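Sturnwood Teaching Labs — Bench Notes
Glassware: the count, the corner counter and the yellow-green trays

The summer glassware count is finished. Bienvenido Talavera and I did it over four afternoons, one room at a time, and the totals are lower than most of us expected. When the labs opened, the order for plain glass test tubes was 2000. We found 1626. That includes tubes in drawers, tubes in racks, tubes in the drying cabinet, and a box on top of the freezer that had been labeled "pipets" in pencil.

Of the tubes we found, 184 have chipped rims or scratches deep enough that they should not be heated. They have been pulled and are in the broken glass carton in the prep room. Please leave them there. Last year a few came back into use from that carton, and one cracked on a hot plate during the first week of term.

We are ordering replacements for the medium size only. There are plenty of the small ones, and the large ones are hardly used outside the yeast lab. If your course needs large tubes in the fall, tell Bienvenido before the order goes in. He keeps the list on the clipboard by the stockroom window, and a note under the door also works.

Racks

The count turned up more racks than we have places to put them. The wire ones are rusting at the feet and leave marks on the counters, so they are going. The white plastic draining racks stay. These are the ones with holes in the upper part and short pegs on the base. We have 38 of them in the building and they hold up well, although the older ones from the Skorkix order are a little soft and should be kept away from the drying cabinet vents.

Several people asked how the pegs are meant to be used. They are for draining. A washed tube goes upside down over a peg and stays there until it is dry inside. Tubes that have something in them go right side up through the holes. It is best not to do both in the same rack, as a drip from one ends up in the other.

When a rack is empty it can stay on the counter. Please don't stack racks on top of one another in the cabinets. The pegs on the lower one bend, and once they lean they don't go back. We lost a few that way in the Ukthorpe annex.

Trays

The yellow-green plastic trays are for carrying and sorting glass. They have a raised rim, so a tube that rolls stays in the tray. They scratch easily, and that does no harm, but please wipe them out between uses. Grit on the floor of a tray is hard on glass, and small specks are easy to miss under the ceiling lights. A damp cloth is enough. Do not use the green scouring pads, and do not put the trays in the dishwasher. Two of them came out in the shape of a saddle in June and can't be used for anything with a flat bottom.

Clear glass against that color is easier to check than clear glass on a black counter, which is how most of us have been doing it. Hold the tube upright with the open end toward you and turn it once. A chip in the rim shows as a break in the line. If you find one, it goes in the carton and you make a mark on the sheet.

The corner counter

The counter in the corner of the prep room used to be where things got left. At the end of term it had a centrifuge with no lid, a stack of lab manuals and most of someone's lunch dishes on it. Those are gone now. The manuals are in the Villanueva cupboard (the tall one by the door, named for the person who keeps asking people to shut it).

We would like to keep that counter for glass work only. The rules are short. Nothing goes there overnight except a rack and the plant. Bags go on the hooks. The outlet at the back is for small equipment, and the extension cord that was living there has been taken to the office, where you can sign for it. If you need the whole counter for a morning, write your name on the whiteboard the day before.

The spider plant is staying. It came through the spring with very little help and it seems to like the corner. It gets water on Mondays from whoever opens up. One cup is enough — the pot is small, and an overfilled pot leaves a ring on the countertop that takes some scrubbing. Anyone who wants a cutting should ask first. It was given quite a haircut in the spring by a person who did not ask.

The blue cabinets underneath have been wiped out. They are for racks, spare trays and brushes, and we'll put labels inside the doors before the fall. Acids and solvents stay in the locked storage across the hall, as before. 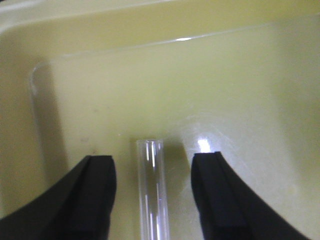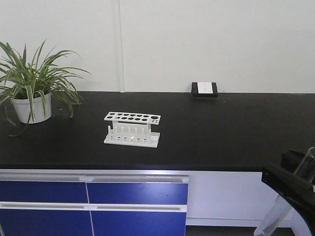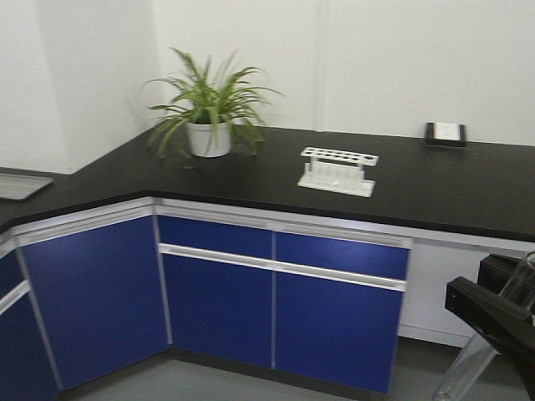

Page last changed: Sun 25 June, D. Villanueva

Still to do

The brushes have not been counted. Bienvenido thinks we should throw out the lot and start over, and he may be right about the narrow ones, which have lost the tuft at the tip and scrape the bottom of the tube with bare wire. If you have a brush you are fond of, take it back to your own lab now.

The drying cabinet is running hot on the left side. Use the right side until it has been looked at. Plastic should not go in it at all for the time being.

We are also missing the lids for two of the large reagent jars, and the good funnel. The funnel is glass with a long stem and has a band of blue tape near the top. It was last signed out for the water sampling day and the signature can't be read. It can be left in the stockroom tray at any time, with or without a note.

Corrections to the count can be sent to me until the order closes.

Delphine Villanueva
Prep room, Sturnwood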